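Re: [clokville-savers] Bonds, or just leave it in cash?
From: Sumathi Poojary
Date: 10/16/26

Print this message | E-mail this message

Hello everyone, and a special hello to Nabila, whose note I have been meaning to answer all week (the grandchildren were here, so you can imagine).

Nabila Ismail wrote:
> I have a CD that came due in September and the money is
> just sitting there. Evaristo says buy a bond fund. My
> sister says don't touch anything till the market calms
> down. What are the rest of you doing?

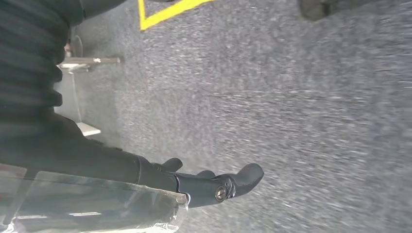
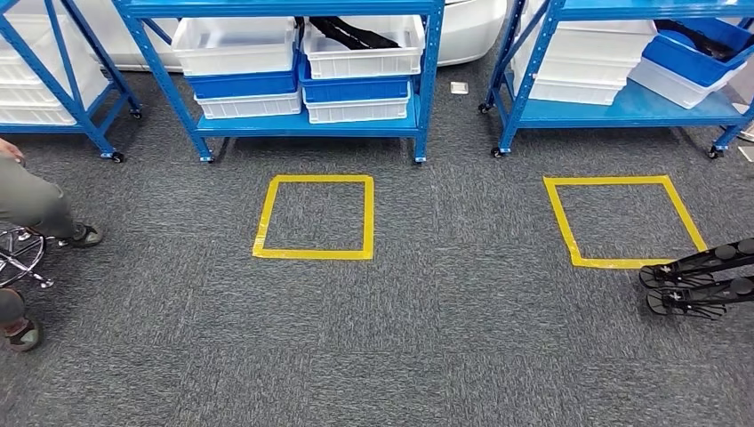 Same gray carpet in both.

Nabila, I was in your shoes at 59, and I wish I had asked as sensibly as you are asking! What helped me was to stop thinking of my savings as one big heap and to sort it by when I would need it. Think of the blue shelves in the second picture, with the bins stacked two stacks side by side on the middle one. You can put a different year on every bin. The money for the next year or two goes where it can't drop on you, so a plain savings account or a short CD, and I would not let Evaristo or anybody else talk you out of that part (sorry, Evaristo, you know I am fond of you). The money for three to seven years out is where I would look at bonds, and I like owning a few that come due in different years better than a fund, though a fund is less bother. Whatever is left over can be in stocks and you can quit peeking at it.

I did let my own cash sit for 56 weeks once, waiting for things to calm down. They never did, and I worked out later that I gave up $566 in interest. That was a nice weekend away!

One more thing, do check whether your bank rolled the CD over without asking. Yoon-hee had that happen and the penalty for getting out early was no fun at all. Call them and ask for the date in writing.

Much love to all, and Severyn, I still have your book.

Sumathi

Contact the list owner | Copyright Clokville Savers | Back to top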